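말텐(Malten) 공유작업실 오픈데이에 다녀왔습니다

토요일 오후 2시에 시작한다고 해서 1시 반쯤 도착했는데 벌써 입구에 자전거가 빽빽하더라고요. 말텐은 예전에 인쇄소로 쓰던 건물 1층과 지하를 통째로 빌려 쓰는 공유작업실입니다. 1층은 목공이랑 재봉, 지하는 전자랑 금속. 저는 작년부터 집 베란다에서 작은 로봇팔을 만들다 말다 하는 중이라 당연히 지하부터 내려갔습니다. (목공실도 나중에 봤어요. 밴드쏘가 정말 탐났습니다!)

지하 안쪽 방에서 플로킨(Florkine) 팀이 양팔 로봇을 만들고 있습니다. 회사가 아니고 퇴근하고 모이는 취미 모임인데, 이름은 처음 산 중고 감속기 상자에 적혀 있던 글자를 그대로 가져왔다고 합니다. 안내는 엘렌 찬(Hélène Chan) 씨가 해 주셨어요. 기계 설계 담당이고, 질문을 하면 대답 대신 서랍부터 여는 분입니다. 손가락 관절이 왜 이렇게 얇냐고 물었더니 실패한 관절이 가득 든 서랍이 나왔습니다. 하나하나 마스킹테이프에 깨진 이유가 적혀 있는데, 그걸 읽는 재미에 한참 서 있었네요. "나사 너무 조임", "또 나사", "프린트 방향 반대로 함" 이런 식으로요. 저희 집 부품통이랑 똑같습니다.

손 부분은 힘줄 방식으로 줄을 당겨서 구부립니다. 줄 소재를 몇 번이나 바꿨다는데 지금은 낚싯줄 계열로 정착했고, 대신 처음 며칠은 늘어나니까 장력을 다시 잡아 줘야 한답니다. 저도 베란다 팔에서 똑같은 일을 겪고 서보가 고장 난 줄 알고 새로 샀거든요. 그 얘기를 했더니 엘렌 씨가 웃으면서 본인도 두 개 샀다고 하셨습니다. 위로가 많이 됐어요.

재료비 얘기도 해 주셨는데, 손 하나에 787유로가 들었다고 합니다. 목표는 400유로였대요. 차이가 어디서 났는지 물으니 케이블이랑 커넥터, 그리고 급하게 주문한 택배비라고... 취미로 뭔가 만들어 보신 분들은 다 아시죠. 베어링은 동네 공구상 르클레르(Leclerc)에서 낱개로 사 온답니다. 낱개로 파는 데가 있다는 게 부러웠습니다.

소프트웨어 쪽은 탕치궁(Chi-keung Tang) 씨 자리입니다. 모니터 두 대에 시뮬레이션을 띄워 놓고 주방 과제를 연습시키는데, 프로그램 이름이 프루니아(Prurnia)예요. 직접 만든 거라 메뉴 절반이 광둥어 메모로 되어 있습니다. 새 동작은 무조건 여기서 먼저 돌려 보고 나서 실제 팔로 옮긴다고 합니다. 요즘은 도마 위에 있는 노란 과일을 오른손으로 다루는 동작을 붙잡고 있다고 하네요.

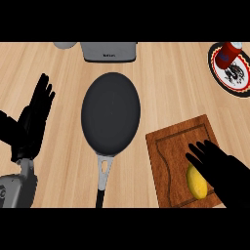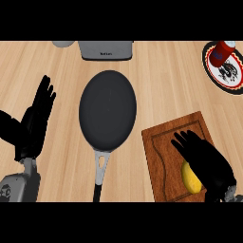 프루니아 화면 두 장. 가운데 프라이팬을 두고 왼손은 세우고, 오른손은 도마 쪽으로.

탕 씨 말로는 제일 골치 아픈 게 접촉이랍니다. 손끝이 물체에 닿는 순간 마찰값을 조금만 잘못 넣어도 물체가 미끄러지거나 튕겨 나간다고요. 한번은 테이블에 있던 게 전부 화면 밖으로 날아간 적도 있다는데, 그 영상을 지우지 않고 모임 단체방 배경으로 쓰고 있다고 합니다. 저도 보여 달라고 졸라서 봤는데 정말 한참 웃었어요.

마찰값은 어떻게 정하냐고 여쭤 봤습니다. 집에서 저울이랑 기울어지는 판자로 하나씩 재 본대요. 물건을 올려놓고 판자를 조금씩 들다가 미끄러지기 시작하는 각도를 적는 겁니다. 중학교 과학 시간에 하던 그거요! 거창한 장비가 있을 줄 알았는데 판자와 각도기라니 당장 집에 가서 해 보고 싶어졌습니다. 노트도 구경했는데 같은 물건을 여러 날에 걸쳐 재서 값이 얼마나 흔들리는지까지 적어 두셨더라고요. 습한 날에는 값이 꽤 달라진다고 합니다.

그다음에는 실제 팔을 움직이는 시연이 있었습니다. 오른팔은 배선 교체 중이라 왼팔만 했고요. 어깨를 들고 손을 폈다가 천천히 주먹을 쥐는 동작인데, 세 번째쯤에 새끼손가락이 따라오지 않아서 엘렌 씨가 드라이버를 들고 달려갔습니다. 구경하던 초등학생 한 명이 "힘내!" 하고 외치는 바람에 방 전체가 응원 분위기가 됐어요. 장력 나사를 반 바퀴 돌리고 다시 하니까 다섯 손가락이 다 접혔고, 박수가 나왔습니다. 저도 손바닥 아프게 쳤습니다.

소음이 생각보다 작은 것도 놀라웠습니다. 저희 집 팔은 움직일 때마다 커피 그라인더 소리가 나서 밤에는 못 돌리거든요. 비결을 물었더니 모터 드라이버 설정이랑 브래킷 밑에 깐 얇은 고무판 얘기를 해 주셨습니다. 고무판은 자전거 튜브를 잘라 쓴 거래요. 튜브라면 집에 구멍 난 게 있으니 이건 이번 주에 바로 해 봅니다.

4시쯤 1층으로 올라가서 커피를 마시고 목공실을 돌았습니다. 의자 다리 깎는 걸 보다가 또 시간이 훌쩍 갔고, 재봉실에서는 로봇팔 케이블 덮개를 천으로 만들어 주는 분도 만났습니다. 지하랑 1층이 이렇게 서로 물건을 주고받는 게 공유작업실의 제일 좋은 점 같아요. 베란다에서 혼자 하면 절대 안 생기는 일이죠.

가실 분들을 위해 적어 두면, 평소에는 월요일 저녁에 비회원도 구경할 수 있습니다. 지하는 슬리퍼나 샌들 차림으로는 못 들어가고 긴 머리는 묶어야 합니다. 주차장은 없습니다. 지하 계단이 가파르고 엘리베이터가 없으니 유모차는 1층에 두셔야 해요. 사진은 찍어도 되는데 작업하는 분들 얼굴은 먼저 물어보시고요.

다음 오픈데이는 8월이라고 합니다. 그때는 오른팔 배선도 끝나서 양팔 시연을 할 계획이래요. 저는 그 전에 월요일에 한 번 더 가서 힘줄 묶는 법을 배워 오기로 했습니다. 매듭 이름을 들었는데 집에 오는 길에 까먹어서, 혹시 아시는 분 댓글 부탁드려요. 두 번 감아서 뒤로 빼는 매듭이었습니다.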